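# butcher block top, oil or poly?? need to decide by the weekend

**gruvbridge_dan**
ok so the table is in, 80 inches long, and I have to put something on it before the kids get to it.
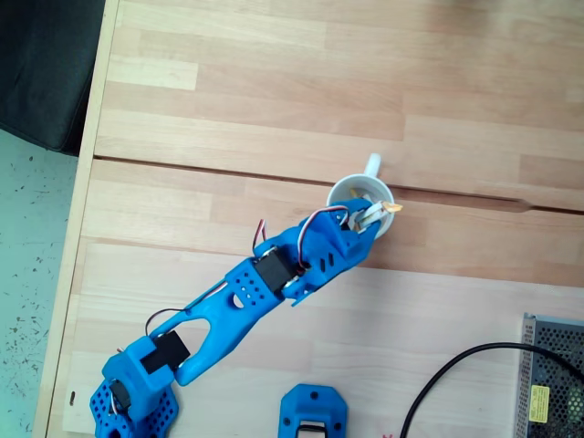

Two kids, one of them eats spaghetti with his hands. We do homework on it, coffee on it, my wife cuts fabric on it. I was all set on mineral oil and then my brother in law says poly or I'll regret it. Now I've read 16 different opinions and I'm worse off than when I started. What do people use on a table that gets used every day. Not a cutting board, nobody's chopping on it.

**warnus_wood**
Hardwax oil. Two coats, thin. Done.

Mineral oil is for cutting boards. On a table it never dries, you get it on your sleeves, and you're redoing it every month.

**PattiK**
Disagree on the poly hate that's coming (I know this forum). We did water based poly on our kitchen table in January, three coats, satin. Zero rings. Zero. I have three boys. You wipe it and walk away.

Does it look a tiny bit plastic if you get the light on it, yes. Do I care, no.

**warnus_wood**
> Zero rings

Since January. Come back in five years when it's worn through at the spot where everybody sits and you have to sand the WHOLE top to fix it. With oil you scuff the bad spot, wipe more on, buff, go to bed.

**PattiK**
Five years is fine with me?? I'll sand it once in five years. You're wiping yours down twice a year forever.

**gruvbridge_dan**
ok this is sort of what I was afraid of lol

Does the hardwax stuff hold up to hot mugs? That's the main thing. Nobody in this house will use a coaster. I've bought coasters. They're in a drawer.

**rowena_s**
Hi Dan, Rowena Samonte here, I refinish tables for a living, out in Metstead. Both of these people are right, they just want different things.

Hot mugs: hardwax oil is ok once it's cured. CURED, not dry. Dry to touch is overnight, cured is more like two or three weeks depending on the can. Most of the white rings I get called about are from people who put dinner on it the second day. Poly is better on heat and water at first but when it does fail it fails ugly, it lifts at the seams between the boards.

If it were my house with little kids, oil. If you know you won't keep up with it, poly, and no shame in that.

Whatever you pick:

- sand to 150, don't go finer for oil or it won't soak in
- do the underside too. same number of coats. please
- vacuum, then wipe, then wait
- end grain drinks a lot, give it extra
- rags flat outside to dry, or in a bucket of water. never balled up in the trash. they catch fire on their own and I am not kidding

**oldtomfinish**
Underside doesnt matter. Been building tables since before some of you were born, never finished an underside, never had one move.

**rowena_s**
Tom I flatten those for people. Had one in here last winter cupped so bad a pencil rolled off it.

**oldtomfinish**
Then it was screwed down wrong. Wood has to move side to side. If the screw holes aren't slotted it'll cup or split no matter what you smear on it.

**rowena_s**
That part I agree with 100%. Dan, check how the top is attached. Slotted holes or those little metal figure 8 things = good. Screwed tight straight through the apron = fix it first.

**gruvbridge_dan**
went and looked. screwed tight. of course.

so I guess widen the holes? just wallow them out with the drill?

**oldtomfinish**
Yes. Across the boards, not along them. Leave the middle ones snug. Fender washers. Half hour job.

**mle_zarins**
Can I throw in tung oil – the real stuff, not "tung oil finish" which is mostly varnish. My uncle ran the Zariņš shop for years and used nothing else. Takes forever but nothing looks like it.

**warnus_wood**
Takes forever is right. He said by the weekend.

**mle_zarins**
He said DECIDE by the weekend

**PattiK**
What's the hardwax run these days anyway. I paid a lot less for my poly than what I've seen on those little tins.

**warnus_wood**
It's pricey, yeah. But a small tin does 80 inches both sides with some left. Thin coats. If it looks wet after 20 minutes you used too much, wipe it ALL off.

**gruvbridge_dan**
ok. Decision. Hardwax, both sides, after I fix the screws. Eating on the couch for three weeks, kids are thrilled, wife is not.

One more thing, sanding. I have 80 and 120 grit here, do I really need to go buy 150?

**rowena_s**
Buy the 150. It's a few bucks. And go with the grain on the last pass by hand, the orbital leaves little swirls you won't see untill the oil hits them.

**oldtomfinish**
120 is fine.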